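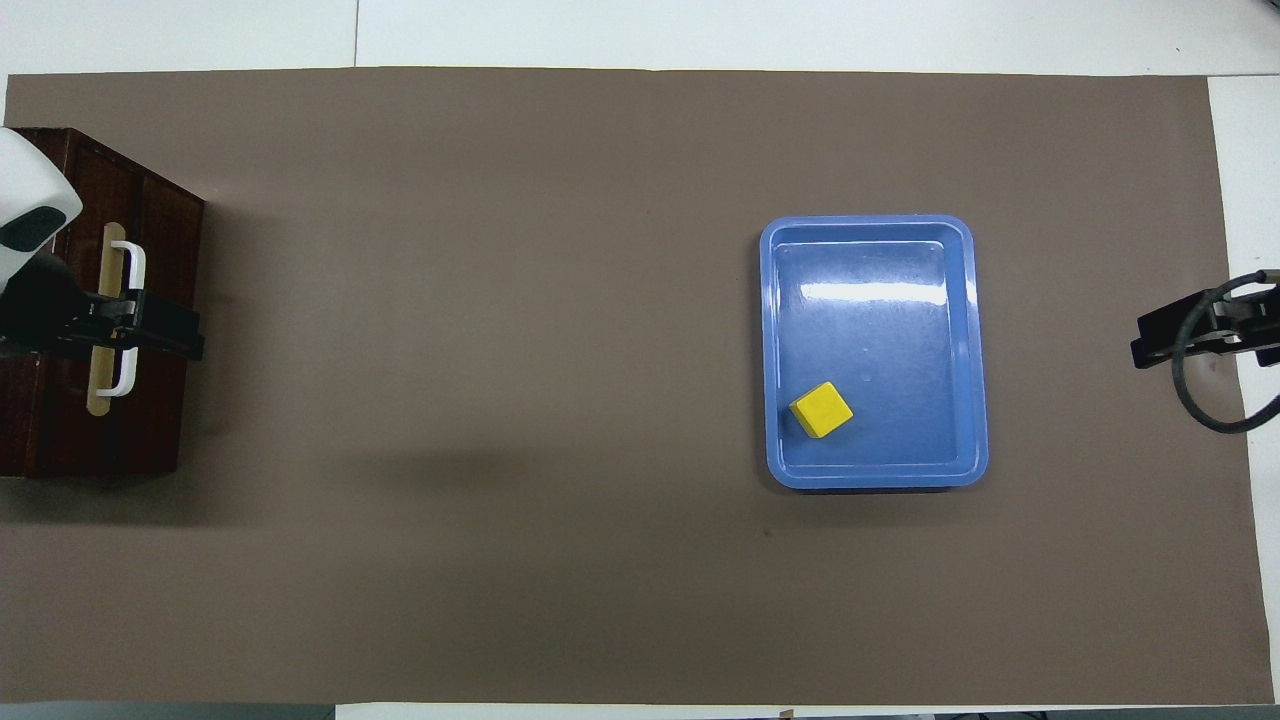 Brown paper laid over a white table.

Letters home: the Skuduvgate reading room opens its migrant correspondence

The reading room on Skuduvgate will open its collection of migrant letters to the public in January. The collection holds 412 letters, most of them written by people who left home for work or safety and wrote back to parents, brothers and sisters, and in a few cases to landlords. The oldest were sent in the 1950s. The newest were printed out from emails and handed over last year.

The letters have been gathered over six years by Siobhán Sheehan and Nizar Karam, who began with a shoebox belonging to Nizar's aunt. She had kept every letter her brother sent after he moved north to work in a cannery, together with the envelopes, two bus tickets and a receipt for a winter coat. Nizar read them to Siobhán over several evenings, translating as he went, and they decided to ask other families whether they had anything similar.

Many did. Some families gave originals. Others allowed copies to be made and took the letters home again. A few changed their minds later and asked for copies to be withdrawn, and this was done. Anyone who has lent or given a letter can still ask for it back, or ask that a name be covered, at any point.

What the letters say

Readers who expect long accounts of journeys may be surprised. Very few of the writers describe how they travelled. They write about rent, about the price of onions and cooking oil, about shift times and the state of their shoes. They ask after neighbours. They ask whether the roof has been mended and who paid for it. Money comes up in nearly all of them, and often takes up the first paragraph, with the amount sent, the date it was sent and the name of the person carrying it.

Of the 412 letters, 194 mention money sent home. In another group of letters the money goes the other way, with parents helping a son or daughter through a bad first winter. Rami Sayegh, who catalogued the Arabic material, thinks this second group deserves more attention. Public discussion of migration tends to treat remittances as a one-way flow, he says, and families have always known otherwise. One father sold a motorbike to cover a daughter's deposit on a room. She repaid him over three years and recorded each payment at the bottom of her letters, under her signature.

There are things the writers left out. Tala Shboul interviewed eleven of them, or their children, for the notes that accompany the collection. Several told her that they had written home about good jobs they did not have. One man described an office for two years while he was washing dishes. His mother found out from a cousin and never raised it with him. He learned that she had known only after her death, when he found the cousin's letter folded in with his own.

Tala's notes are printed in a separate booklet so that people can read the letters first if they prefer. The booklet is 64 pages and can be borrowed at the desk.

Languages

The letters are in nine languages. Arabic is the largest group, followed by French, Polish and Tigrinya. English translations are available for 135 of them, and more will be added as they are checked. Every translation is read by a second person before it goes into the folder, which has made the work slow.

Timothée Charpentier translated most of the French letters and has written a short guide to the problems he met. Some writers had left school early and spelled by ear. He chose not to copy the spelling mistakes into English, because he felt they would make the writers look foolish to readers who could not see the handwriting. He has marked the places where he was unsure of a word. In one letter a word that could be either "tired" or "lost" appears four times, and he has left both readings in.

Volume two of the translations will include the Tigrinya letters. The reading room is looking for a second reader for these. Please get in touch if you can help, or if you know someone who could.

The Dogbe letters

One group has been kept together under the family's name at their request. The Dogbe letters run from 1971 to 1988 and were written by two sisters, one of whom settled in a port town while the other moved between four countries. They wrote to each other as well as to their parents, so it is often possible to read three versions of the same month. The sisters disagreed about whether to go back. The older one had a date in mind and moved it forward each year. The younger one stopped mentioning it in 1979.

In the end the older sister did return, and stayed for fourteen months. Her letters from that time are among the most detailed in the collection. She found that prices had changed and so had the people she knew, and that she was treated as a visitor who could afford to pay for everyone. She wrote that she was asked at every meal when she was leaving. Researchers on return migration have described the same thing in drier terms, and Siobhán has put two of their articles in the folder for anyone who would like to compare.

Visiting

The reading room is on the first floor and there is a lift at the back of the building. Opening hours are from 10 am to 4 pm, with a later closing time of 7 pm once a week, shown on the door. There is no charge. You do not need to book to read the copies and translations, which are kept in folders on the open shelves.

Originals can be seen by appointment. Please ask at least five working days ahead and give the folder number if you have it. Bags and coats go in the lockers outside, pencils only, and no food or drink. Photographs may be taken for private use, but not of letters marked with a yellow tab, where the family has asked for this.

Children are welcome. School groups should write first so that we can arrange a suitable time, as the room seats sixteen.

Costs

Several readers have asked how the work is paid for. The storage boxes, scanning and printing of the booklet were met by a grant of 4,000 from the Lovby fund, and the room itself is lent by Ement, which has offices on the ground floor. Translators were paid for the first round of work. The second round is not yet funded and we have applied for a further grant. We should hear before the spring.

Giving or lending letters

We are still taking letters, and would particularly like to hear from families with correspondence from the 1990s, where the collection is thin. Cheap phone cards arrived in those years and many people stopped writing. Cassettes were common too, recorded at the kitchen table and posted home, and we have nine of these so far. Two will not play and are being looked at by a specialist.

If you have something you would like us to see, please do not post it. Write or ring first and one of us will arrange to meet you. It helps to know who wrote the letters, who received them, and whether anyone named in them is still living. Do not remove staples or tape, and please leave letters folded if that is how they have been kept. We can copy most items while you wait.

Corrections

In the last issue we gave the wrong folder number for the cannery letters. They are in folder 12. We also said that Rami's talk on place names in the Arabic letters would be held upstairs. It will be in the ground-floor meeting room at 6 pm, and the handout will be available afterwards from the desk.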